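Foire aux questions - Le fonds Ejigu et le roman Ikby

Mise à jour : 8 mars 2018

Qui était Ejigu ?
Un auteur de feuilletons fantastiques qui signait d'un seul mot et ne donnait jamais d'adresse. Les éditions Briltwood le payaient par mandat, quand elles le payaient. Sa dernière lettre réclame 90 francs. Ensuite, plus rien.

Est-il vrai qu'il a disparu en montagne ?
C'est la version de son éditeur, qui vendait justement un roman d'alpinisme cet hiver-là. Nous n'avons trouvé ni avis de recherche ni acte de décès. Quant à l'hypothèse du monastère, elle repose sur une carte postale non signée, et celle de l'enlèvement par une société secrète sur beaucoup d'enthousiasme.

Combien de pages compte Ikby ?
Le manuscrit en compte 1244, l'édition Briltwood 800. L'éditeur parlait de « légers allègements ». Il a notamment allégé le dénouement.

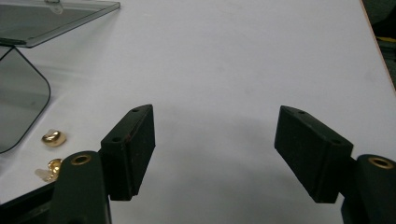

Les pages coupées ont-elles été conservées ?
Oui, pour l'essentiel. Elles se lisent dans l'ordre du manuscrit, avec les ratures et les remarques de l'éditeur en marge (la plus fréquente étant « Non »). Le chapitre du phare manque toujours. Si vous l'avez dans votre grenier, écrivez-nous avant de faire du rangement.

Faut-il lire le livre imprimé d'abord ?
Comme vous voulez. Les lecteurs de l'imprimé n'ont pas compris la fin, ceux du manuscrit non plus, mais ces derniers y ont mis plus de temps.

Qu'est-ce qu'Inditz ?
Le bulletin des amateurs d'Ejigu, tiré à 1000 exemplaires. Il paraît en février, en principe. Le prochain numéro publie les lettres à l'éditeur, dont trois sont polies.

Puis-je proposer une théorie sur sa disparition ?
Bien sûr. Joignez vos sources, même maigres. Les communications reçues en rêve sont classées à part - le dossier est déjà épais.

Peut-on consulter le fonds sur place ?
Sur rendez-vous, par courrier. Crayon à papier uniquement, pas de stylo. Les photographies sans flash sont permises pour un usage personnel.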